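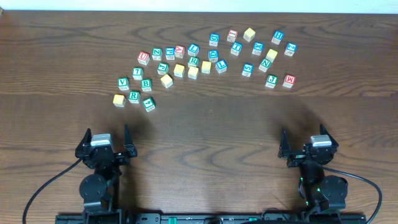

ledesma_k
Two-arm sort is running. Cubes by top color, letters ignored for now. Cycle is 18 s per cube, mostly the wrist hunting for an angle on the tilted ones.

zuline
18 is slow. Drop the wrist search and grab on the diagonal.

ledesma_k
Tried it Friday. 11 slips in 106 picks.

paltarine
Pad friction, then. Wrist search is fine.

zuline
Disagree - the jaws close too fast. Halve the speed before you buy pads.

ledesma_k
Will log both. Left arm first, the right one still needs its zero redone.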